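From: Lok-yiu Chow
To: Durnitbridge Wheelers list
Date: 23 September 2024
Subject: Re: Seatpost stuck in steel frame, running out of swear words

On the subject of the Nepia, a fellow member wrote:

> Has anyone on here shifted an alloy seatpost out of an old steel
> frame? Mine hasn't moved since I bought the bike. I've had the
> clamp bolt right out, I've twisted the saddle until the saddle
> complained, and I've used most of a can of Fitine spray. I only
> want it up by 28 mm. The shop in Bisholm offered to cut it out
> and then named a price that made me sit down.

Welcome to the club within the club. I had the same thing on my tourer, which had done 3,000 miles with the post at one height because I am one height and saw no need to trouble it. Then in July I bought a thicker-soled pair of shoes and wanted a touch more saddle, and found that the frame and the post had got married without telling me.

First, stop twisting the saddle. The rails bend long before the post gives in, and then you have two problems and nowhere to sit.

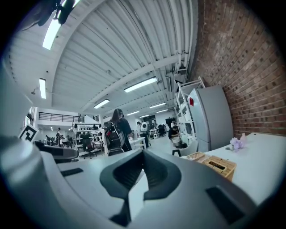

Does ordinary spray lubricant do any good on a post that has corroded in?

Very little, in my experience. It's thin and it runs off, and what's holding the post is a crust of corrosion that doesn't much care about being slippery. A proper penetrating oil is better, but it needs days. Turn the bike upside down, take out the bottle cage bolts and dribble it in from below as well, so that it creeps at the joint from both ends. Put newspaper down. I didn't, and the hall carpet now has a map of Norway on it.

Leave it two days, top it up, leave it two more. Go and ride something else, or catch the bus and be smug about the fumes.

After that it's leverage. Take the saddle off, and if you don't mind sacrificing the post, clamp the head of it in a big bench vice and turn the whole frame, using the frame as the handle. You want someone steady on the other end. Go gently and evenly, and work it back and forth once it starts, however tempting it is to keep going the one way. Mine let go with a crack so loud I was sure I'd snapped the seat tube — I stood there for a good minute before I dared look.

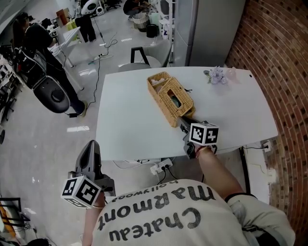 If the vice doesn't do it, try cold before you try heat. Alloy shrinks more than steel does, so chilling the post helps you and warming the frame mostly just upsets the paint. A can of freezer spray down the inside of the post, then straight back to the vice while it's still frosty. Gloves, please.

Sawing it out from the inside with a bare hacksaw blade is the last resort. It works, it's cheap, and it takes all afternoon and most of your goodwill. Cut slowly and keep feeling for the depth, as going through into the frame is a poor way to save money.

Whatever comes out, clean the tube properly before the new one goes in and grease it like you mean it. I now pull mine every spring and write the date on a bit of tape under the saddle.
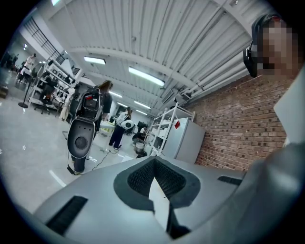 A gripper and headphones in the workshop.

You're welcome to use my vice. It's bolted to the bench, so you'll have to bring the bike to it. Ring first, the bell's broken.

Lok-yiu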